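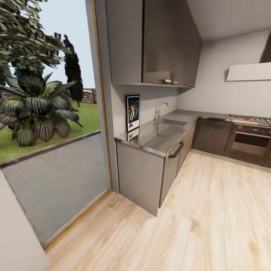 Towing a disabled tracked carrier with a wheeled recovery vehicle

Posted in Vehicles and Recovery, 21 Jan 2021

Bolstead_Motor_Pool

Our organization maintains a small collection of retired military vehicles for public display. In December we accepted a tracked personnel carrier whose final drive on the left side has failed. The vehicle must be moved from the Ellon storage yard to our workshop, which involves a gravel access road of 145 meters and a short paved ramp. The only recovery vehicle available to us is a wheeled 6x6 with a rear winch.

Is it acceptable to tow the carrier with both tracks fitted, or should the final drives be disconnected beforehand? The manual supplied with the vehicle is incomplete and the pages on recovery are missing.

Giannakopoulos Restoration

The final drives should be disconnected on both sides before any tow. If the failed side is left connected, broken gear teeth may lock the sprocket without warning, and the carrier will then swing toward that side. Please also observe the following points.

Use a rigid tow bar rated for the full weight of the carrier. With the drives disconnected, the carrier has no steering and no brakes, and a cable or chain offers no means of holding it back on a slope.

Keep to walking pace on the gravel. Stop after the first 60 meters and check the track tension, the tow bar pins and the temperature of the road wheel hubs.

On the ramp, a second vehicle of suitable weight should be attached at the rear as a brake – this applies in both directions of travel.

All persons on foot should remain well clear of the tow bar and of any winch cable under load. The carrier should be chocked on both sides before the bar is removed, and also before the drives are disconnected in the first place.

honen1687

we just dragged ours with the drives in and it was fine, but that was 2 vehicle lengths on wet grass so maybe not the same thing

Ellon Vehicle Trust

The first reply is consistent with our own practice. We would add that the surface of the ramp should be inspected in advance. Steel tracks without rubber pads will mark asphalt and have very little grip on smooth concrete. Heavy rubber matting is adequate for a single move.

With regard to the missing pages, copies of the recovery section are sometimes held by regimental museums – a written request giving the hull number and year of manufacture is usually sufficient.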